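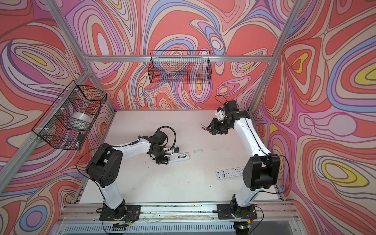 I have been choosing wallpaper for the downstairs hall since January, and I have changed my mind more often than I would like to admit. The hall is long and narrow with one small window over the front door, so it gets very little daylight after lunch. For years it has been magnolia. I wanted a pattern this time, and a big one. Swirls in coral red, pale pink, lavender and a sort of periwinkle blue, with thin dark brown lines round every band, are very close to what I had in my head, and the odd patch of bright yellow helps more than I would have guessed. On three sides at once it is a lot to look at. A hall is only ever two long sides and a door, so I think I can get away with it.

My husband disagrees. Yusri would have painted the whole thing white in a weekend and been done. We settled on pattern for the long walls and plain paint for the ceiling and the bit round the stairs, and he gets to choose the paint.

I ordered samples from two places. Fendine sent theirs in a cardboard tube, large enough to pin up properly, and charged for them. Mandard sent small squares for nothing, but you cannot judge a large repeat from a square the size of a drinks mat. If you are looking at anything with a big pattern, pay for the big sample. I taped mine up beside the coat hooks and left it for a fortnight. It looked fine in the morning, a bit brown at teatime and much better with the lamp on, and the lamp is on for most of the winter anyway.

The measuring went wrong the first time. I worked out the number of rolls from the height of the wall and forgot the repeat, so I was going to be short. Our ceiling is 2535 mm at the front door and slightly less by the kitchen, because the floor slopes. With a large repeat you lose a good piece off the end of every drop. The woman on the phone at Fendine went through it with me and added two rolls. I was annoyed at the cost and I am now glad of it, having already ruined one length by creasing it on the stairs.

Then there was the old paper. Under the magnolia was woodchip, and under the woodchip was something with brown sailing boats on it. The boats came off in long strips with warm water and a scraper. The woodchip did not. I hired a steamer for a day and did the left-hand wall, then had to hire it again for the right-hand one. The plaster behind was better than I feared apart from a soft patch near the meter cupboard. Farah Goh from across the road lent me her filling knife and came over to look at the patch. She said to cut it back to where it was hard and fill it in two goes, and that has held so far.

I put lining paper up first, hung sideways. I had read that you can skip this if the walls are good. Mine are not good. It took two evenings and it is the dullest job in the whole business, but the wall feels flat now when you run your hand along it.

The total so far is £200 on paper and paste, with the steamer on top. I have not added in the paint because Yusri is still looking at whites. He has a card with four of them on it and they are all the same to me.

As for hanging the real thing, I have done five drops on the left-hand wall. I started next to the front door with a plumb line, as the door frame itself leans. The paste goes on the wall with this sort, so there is no table to trip over, and you can slide the paper up or down a little to get the bands to meet. The first join is a hair out at skirting level. I have decided to live with it, and the shoe rack will go there.

Still to do: the rest of that wall, all of the other one, and the awkward part round the thermostat. I also need a new blade for the knife, as a dull one tears the paper when it is damp. I have Thursday off and plan to get as far as the kitchen door.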